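Notes d'intervention : acoustique des plateaux ouverts, retour sur le site de Kerberg
Durée prévue : 20 minutes, questions comprises

1. Ouverture

Rappeler le périmètre : un seul plateau, au deuxième étage, occupé par le service des dossiers. Surface au sol 679 m², plancher technique, faux plafond minéral d'origine. Les salles de réunion fermées ne font pas partie de l'étude.
Dire d'emblée que la demande portait sur la gêne due aux conversations. Le bruit de ventilation a été mesuré, il est conforme, je n'y reviens pas.
Ne pas lire le titre de la diapositive.

2. Grandeurs utilisées

Définir le temps de réverbération : durée nécessaire pour que le niveau décroisse de 60 dB après extinction de la source. Préciser que sur un plateau bas et étendu, le champ n'est pas diffus et que la formule de Sabine donne un ordre de grandeur, pas davantage.
Introduire ensuite la décroissance spatiale de la parole, en dB par doublement de distance. C'est l'indicateur qui compte ici. Laisser la courbe à l'écran le temps que la salle lise les axes.
Troisième indicateur : la distance de distraction. Définition à donner lentement, la confusion avec la distance de confidentialité revient à chaque présentation.

3. Protocole

Source omnidirectionnelle, hauteur 1,20 m, récepteurs alignés sur les postes de travail. Mobilier en place, plateau inoccupé, ventilation en régime normal.
Volume retenu pour le calcul : environ 2 862 m³, plénum compris. Si la question est posée : oui, inclure le plénum se discute, les dalles étant partiellement transparentes en basse fréquence. Renvoyer à l'annexe.
Mesures faites en juin, stores relevés. Une seconde série stores baissés figure dans le rapport, écart faible au-dessus de 500 Hz.

4. Résultats avant travaux

Plafond : absorption correcte dans les médiums, insuffisante en dessous de 250 Hz.
Façade vitrée : réflexions latérales marquées sur la première rangée. Montrer l'échogramme, pointer la deuxième réflexion.
Transition : le plafond seul ne corrige pas le trajet direct entre deux postes en vis-à-vis. D'où la question des écrans.

5. Écrans entre postes

Deux paramètres : hauteur au-dessus du plan de travail et absorption des faces. Un écran lisse et dur coupe le trajet direct mais renvoie l'énergie vers l'émetteur et vers le plafond.

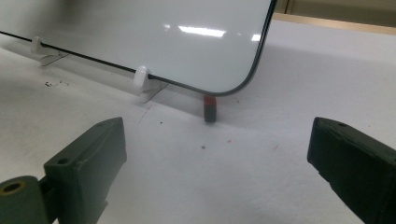 L'atténuation par diffraction dépend de la différence de marche entre le trajet direct et le trajet passant par l'arête supérieure. Écrire la relation au tableau si le public est technique, sinon passer au graphique.
Insister sur les jeux en partie basse. Une fente continue au ras du plateau dégrade le résultat dans les aigus, justement là où se joue l'intelligibilité des consonnes.
Deux configurations comparées : gamme Tapsell, faces textiles, et gamme Brikine, faces rigides. À hauteur égale, écart négligeable sur le trajet direct, écart net sur le niveau renvoyé au poste émetteur.

6. Limites

Les essais en laboratoire de Letthorpe portent sur un écran isolé. La transposition à une rangée complète reste à valider.
Pas de mesure en occupation réelle. Le questionnaire est en cours de dépouillement, ne pas avancer de chiffre.

7. Questions attendues

Masquage sonore : non étudié, hors budget.
Plantes : absorption marginale aux densités usuelles.
Peut-on traiter 100 % du plafond ? Oui techniquement, à vérifier avec les luminaires et le sprinklage.
Le rapport complet est disponible sur demande à l'accueil de la session.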